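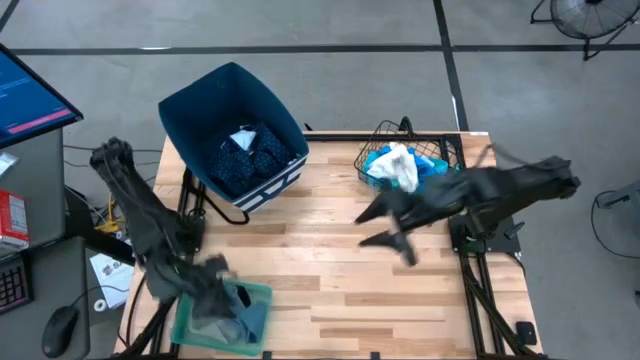
Two-Arm Cloth Sorting: Report on the Right Arm Fault

Mahmoud Zerouali and Siham Bouazza
May 8, 2020

Our project was to get two arms to sort cloths between containers on a shared table. The control program is called Veteo. It plans a path for each arm and checks the two paths against each other before either one moves.

We ran 142 trials. In 23 of them the right arm stopped partway through a reach and the program reported a joint error. At first we blamed the grippers, because cloth snags easily and a snag looks the same as a stall in the log. Siham changed the grip force and we lost two days to that. The errors kept coming, even in trials where the right gripper was open and holding nothing.

The fault was in the elbow cable. When the arm reached far toward the middle of the table, the cable pulled on its plug and the elbow sensor dropped out for a moment. Veteo filled the gap with the last good reading. Most of the time the arm stopped. In trial 88 it did not. It kept going on the old value and pushed into the left arm until Mahmoud hit the stop button. One finger was bent. No one was hurt, but he had been leaning over the table a minute earlier to straighten a towel.

We made three changes:

- The elbow cable has a longer loop and a clip next to the plug.
- A missing reading now stops both arms. The old value is never reused.
- Hands stay off the table unless motor power is off — pausing the program does not count.

We then ran 8 long reaches with the new cable loop and got no errors. That is a small test. We have not tried unplugging the sensor during a fast move, and we should do that before the next group takes over. The bent finger was replaced, and the gripper needs to be calibrated again.

232 views · 8 shares

Comments (2)

hegazy_lab: Same thing happened to us with a wrist cable. Check the plug for bent pins too.

Driner: Did the log mark the reused readings, or did you have to find them by hand?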